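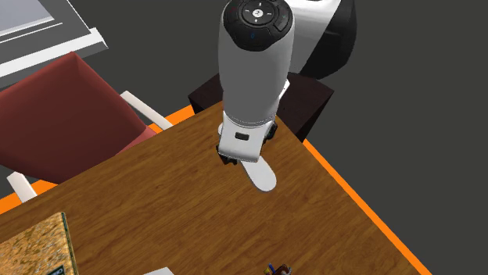

Workshop > Tips & Fixes > Robot Arms

I got the arm second-hand from a place in Homwood, and for the first 26 days I loved it without reservation. Then one evening I asked it to come down to just above the table and it kept going. There was a crunch, a protective stop, and a dent in the wood that I now cover with a coaster (sorry, table!).

The cause was so silly. I'd swapped the finger pads for longer ones and never told the software. As far as the arm knew, its fingers ended 12 millimeters higher than they did. So if you change anything at all on the end of your arm, here's what I do now.

Measure from the wrist flange to the very tip of the pad, with the gripper closed AND open, because on some grippers the tips move down as they close. Mine do. Use the bigger number.

Type it in, save it, then restart and check that it saved. I lost a whole evening to that one.

Do your first run way up high. I add 200 millimeters to every height and watch the full routine, then bring it down bit by bit with the speed turned low. Keep one hand by the stop button and the other well away from the gripper, please. Pull chairs back too, and move your pens and papers out of the path before you go fast.

My friend Geeta Shakya slides a folded dish towel under the pad for the last slow pass, and I've stolen that idea. If the towel drags, raise the height and try again.

After a bump, wiggle the finger pads with the power off. One of mine had worked a screw loose, and I'd have blamed the software for weeks. Look for hairline cracks near the screw holes as well.

As for the dent, a damp cloth and a warm iron lifted most of it. I'm still working on the rest.

Filed under: Close Calls, Grippers, Small Workshop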